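Storing the Everyday Plate: A Conversation with the Household Goods Coordinator
Flomau Home Resource Center, Flaltolstead
Published 11/27/21

The Flomau Home Resource Center lends kitchen goods to households moving into a first or temporary home. During the past year it supplied 209 households in Flaltolstead and the neighboring district of Bovstead. The coordinator of the household goods section met with the newsletter in November to discuss a part of the work that receives little attention, the choice and storage of plates.

The section holds 600 dishes at present, most of them plain round plates without decoration. According to the coordinator, this is a matter of policy.

"A patterned plate is a pleasure until one of the set is broken," the coordinator said. "With plain colors we can replace a single piece, and the household does not feel that the set has been spoiled. We also find that people like to mix them. A family will ask for a green, a pink and two purples, and each person has a plate that is theirs."

The dark colors, the coordinator noted, were added later at the request of borrowers. Some had asked for something more sober to set beside the pastels, and a dark plate under a light one was found to look well on a small table.

Most of the inquiries that reach the section after a loan concern space. Many of the apartments in Bovstead have a short counter and one narrow cupboard, and the cupboard is usually full before the plates are unpacked. The center's advice is to use a small raised shelf that stands directly on the counter or table.

"People think of a shelf as something attached to a wall," the coordinator said. "In a rented home that may not be permitted. A low stand gives you a second level, and you can take it with you when you leave."

The section tries such arrangements on a worktable before recommending them. The questions are practical ones: how far back the stand should go, which plates belong on top, and how much of the surface in front should be given up to the rest.
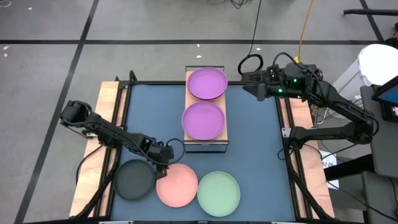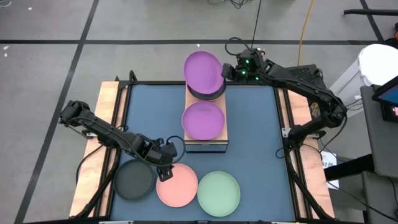
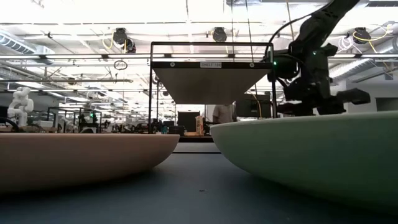
Colored dishes and the small raised shelf on the worktable.

Asked whether there is a correct order for the plates, the coordinator was cautious. The usual guidance is to keep the dishes used every day at the front and within easy reach, and to place the others on the raised level. A household with young children may prefer the reverse.

"We used to hand out a diagram," the coordinator said. "Borrowers followed it exactly, even where it did not suit the kitchen. Now we talk it through with them at the Lambert Street counter - it takes a little longer, but the plates come back in better condition."

On one point the guidance is firm. Plates should not be stacked while damp, and no plate should be left leaning where a sleeve could catch it. The coordinator also asks borrowers to check that a stand is level before anything is placed on it, and to keep the heaviest pieces off the back edge.

The loan period is 3 months and may be renewed once. Chipped plates should be returned with the rest of the set and reported at the counter. There is no charge for a first breakage.

Requests for plates and counter shelves are accepted at the Lambert Street counter during regular hours. Residents of Bovstead may also apply through the district office.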